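Home | Issues | Authors | Submit | Search

4.2 What the demonstrations teach

Taipe and Bedoya recorded 281 demonstrations of the clamp task, all by remote control. We doubt that the number means much. An operator who has done the job many times stops exploring, and the policy inherits one person's habits.

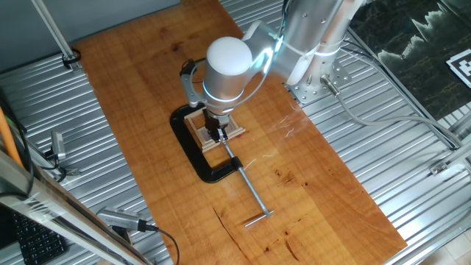 Figure 2. Arm over the clamped frame.

Hand guiding is often sold as the cure. We are not convinced. Pushing an arm through a task puts the teacher's body into the data, and forces felt at the wrist are hard to separate from forces at the part. Nor is the part forgiving: a small square of thin strips, held by a clamp much larger than itself, leaves little room for a clumsy approach.

Remote control has its own blind spots. Vörös claims that a wrist view is enough for fine alignment, but her tests used matte tables. Ours has a glossy wood-grain surface, and white glare streaks run down its left side.
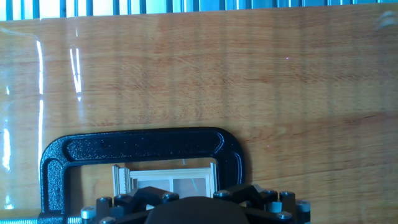

Success rates hide this. Two operators with equal scores may rely on quite different cues, and with the gripper's own dark housing filling the bottom center of the wrist view, we cannot say which cues those were. We would not trust a larger set, even one of 2,707 runs, until that is settled.

Contact the editors | © Flomwood | Back to top

Comments
Tianyou Song: Did both operators see the same views?
R. Paucar: Fair criticism, but what would you record instead?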